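About Norkness

Norkness writes working rules for firms that put robots and grippers to use in homes and small workplaces.
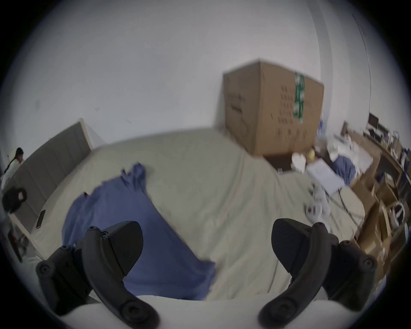 Who has to follow the rules?
Everyone on a job, including our own staff and anyone visiting for the day.

We started in April with 2 people and one client, Enbridge. Our first rulebook ran to 63 pages and few people read it. The present one has 12 rules and fits on a card.

Most of them are plain. Ask before you enter a room. Check the jaws and screws before each shift. Keep cables off the walkway. Stop when someone asks you to stop, and write down the time. Soft things such as sheets and cloths have a rule of their own, on how hard to grip and when to let go.

Kwan and Perari now use the same card. We visit each site twice a year and send our notes to the site manager.

Rules last changed: 13/02/2021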